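Third week with the Zolurholm counter from Movitz and I finally have ten minutes to write this up. Short version - good counter, annoying delivery.

Went for the pale grey with the dark flecks. Terrazzo look, not real terrazzo, and at this price fine by me. Paid 639 for the top, fitting was extra. Coffee, beet juice, turmeric, all wiped off with a damp rag. One spot of glue took longer. My fault.

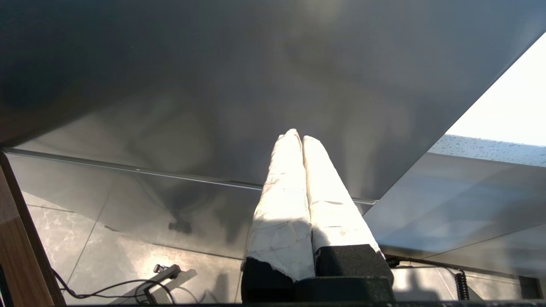 Violeta Farías
Kitchens and Home Reviewer

The flecks do a lot of work. You get a pale grey edge that doesn't look flat next to the plain smooth grey panel, and crumbs dissapear into it completely. Good or bad, depends how often you wipe. Mine gets strong light most mornings and I haven't seen any yellowing so far.

Things I didn't like. Delivery was meant to be Tuesday, came two days later, no call. The instructions skip the part on sealing the cut end. Corners are sharper than I'd want with kids running around - had mine sanded a touch.

Would I buy it agian? Yes, same color. Looked at the Grønli one too, nicer finish but the quote with fitting was 2,964 and no way.

Get the longer length if you're in between sizes. You can trim it, you can't add to it.

Four out of five.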